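Prollesley sorting office to take on parcels for six outlying villages

Parcels and letters for six villages north of Prollesley will be sorted at the town's main office from April, under changes confirmed by Barua Post. The work is at present carried out at the Grasus depot, whose lease ends in the spring.

The change affects 3764 delivery addresses. Post for these addresses will arrive at Prollesley by the early lorry and leave with the delivery rounds at 7.15 am. Collection times from street boxes will stay as they are, with the exception of the box at Grasus station, which will be emptied at 4.30 pm instead of 5.15 pm.

Thilini Kanagaratnam, head of operations for the district, said that all staff at Grasus had been offered posts at Prollesley or at the Soltari parcel office. "The rounds themselves are not being redrawn," she said. "Customers should in most cases see the same person at the door as they do now."
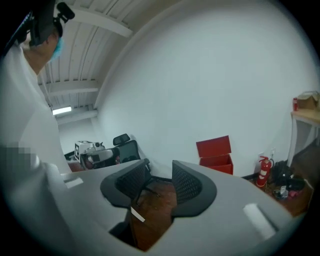 Lutfa Herath told the parish meeting that the earlier box time would be hard on small traders, many of whom pack their orders in the afternoon and rely on the last collection. She asked for the present time to be kept until the end of the summer, or for a second box to be placed near the shops. Barua Post has agreed to reply in writing before the change takes effect.

Customers who pick up missed parcels in person will need to go to the Prollesley counter, which opens at 8 am and closes at 2 pm. Items will be held there for the usual period, and a card or emailed notice must be shown with proof of address. Redelivery can be booked free of charge. 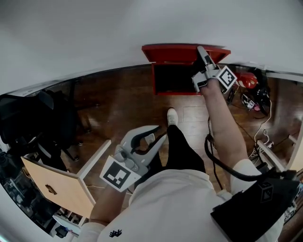 Private post boxes rented at Grasus will move to Prollesley with their present numbers, and renters need take no action other than to collect a new key. There are 152 such boxes in use. Customers on the affected rounds may also name a safe place for parcels when no one is at home – a porch, a shed or a lidded box like the red wooden one shown with its lid up would be suitable, provided that it can be reached without passing through a locked gate. Requests already held at Grasus will be carried over.

The Prollesley office has handled the town's post since 1854. Nimal Uddin, the office manager, said that the sorting floor had room for the additional work and that no building work was planned.

Questions about the changes may be put to counter staff at either office during opening hours.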